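How to Clear a White Work Table and Keep It Clear

Reading time: a few minutes
Job time: 60 minutes the first time, 3 minutes a day after that

A plain white table is a good surface to work on. It shows every crumb and pencil mark, so you know when it needs a wipe, and small parts are easy to find on it. The trouble is that a white table against a wall tends to collect things. Mail goes on it, then tools, then a mug. By September ours at Hevwood was so covered that we were sorting beads on our laps.

This is the method I use now. It works for a craft table, a sewing table or a desk.

What you need

A bucket of warm water with a small squirt of dish soap
Two soft cloths, one for washing and one for drying
Baking soda
A cardboard box for things that belong elsewhere
A garbage bag
One upright container for whatever you are allowed to leave out

Step 1. Take everything off

Do not tidy around things. Move all of it to the floor or a bed, including the lamp if you have one. If something is plugged in, unplug it and coil the cord.

Pull the table out from the wall if you can manage it. There is usually a line of dust and dropped pins along the back edge. Vacuum that first, before any water goes near it, or you will end up with grey paste.

Step 2. Wash the surface

Wring the cloth out until it no longer drips. Start at the wall side and work toward yourself in straight strokes. Rinse the cloth when it looks grey. Dry straight away with the second cloth, especially along the edges, where water can get into the board and swell it.

For pen and tea marks, mix a little baking soda with water to make a paste. Leave it on the mark for 20 minutes, then wipe it off gently. Don't use a scouring pad on a matte finish. It leaves shiny patches that catch the light and cannot be fixed. If you are not sure about the finish, try the paste on a back corner first.

Dried glue usually lifts with the edge of an old plastic card. Hold the card low and push slowly.

Step 3. Sort what came off

Go through the pile once. Garbage goes in the bag, things from other rooms go in the box, and what is left is your table stuff. Put the table stuff in a drawer or on a shelf according to how often you reach for it. Carry the box around the house before you stop for the day. If it sits in the hall overnight it will still be there at Christmas.

Step 4. Choose one container and put it at the back

Leave one container out and no more. I like a tall round one in a colour you can pick out against the white. Yellow-green does well. Stand it at the back left against the wall if you are right-handed, and on the other side if you are left-handed, so your working arm never swings into it. 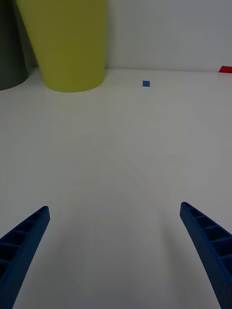

Tall is better than wide for this. A wide tray takes up working space and things get laid flat in it and forgotten. With an upright container you can keep rulers, brushes or rolled paper standing up, and you can tell when it is getting too full. Check that the base sits flat. If it rocks, stick a felt dot underneath.

My sister-in-law, Siv Öberg, keeps hers completely empty and uses it only for offcuts while she is working. That is fine too, as long as it gets tipped out at the end.

Step 5. Keep the front clear

The front part of the table is for the job you are doing and nothing else. When you stop, even for supper, put the job on a tray and move the tray to a shelf. Then:

Tip out or straighten the container
Wipe the front half with a damp cloth
Dry it

A second person using the table needs to know the rule. I wrote it on a card and taped it inside the drawer.

If it fills up again

It probably will, some weeks. Start again at Step 1 but skip the wash unless the surface needs it. If the same item keeps coming back to the table, it has no proper place to live, so find it one close by. In our case it was the tape measure, and a hook under the shelf took care of that.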